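### 3.2 Work surface and mat

The layout trials were run on a single bench at the Saltura workshop in Guvemville. The bench top is white and reflects the overhead lighting strongly, and in the first round of sessions this made pale items hard to tell from the surface beneath them. Paper labels, undyed cloth and light-coloured packaging were the worst affected. A covering was therefore added before the second round, and all results reported in Section 4 come from sessions run with it in place.

Three candidate coverings supplied by Beston were compared: a grey felt, a green ribbed sheet and a brown mat. Each was judged on glare, on how far it crept across the bench during a session, and on how quickly it could be wiped down. The grey felt was easy on the eye but held lint – a problem already noted by Vaněk in an earlier study of sorting benches. The ribbed sheet cleaned well, but small items caught along the ribs and had to be lifted clear before they could be moved. The brown mat was chosen. Its colour is unlike that of any item in the test set, and it stayed flat for all 14 sessions.

Placement of the mat was fixed by a written procedure. It was laid out by one author (K. Swati) and checked by the other (R. Kolář) before the first item was set down. Sessions began only when both had signed the sheet, and the mat was laid afresh after every wipe-down.

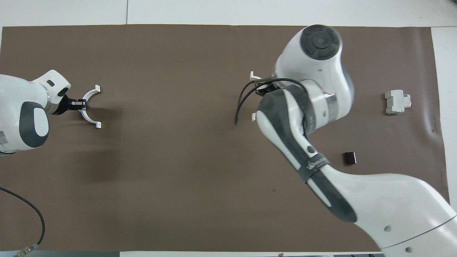 **Figure 3.** Brown mat in position on the work surface.

Coverage was treated as a fixed condition and was not varied between sessions. A larger mat would have removed the remaining glare, but it would also have hidden the bench edge, which participants used as a guide when squaring up items. The mat in Figure 3 covers most of the white surface, and a black cable crosses its lower left part, with the connector lying over the bottom edge. Ground taken up in this way was left out of the usable area when item spacing was worked out. Shadows on the mat were softer than those recorded on the bare bench and were not corrected for in the analysis.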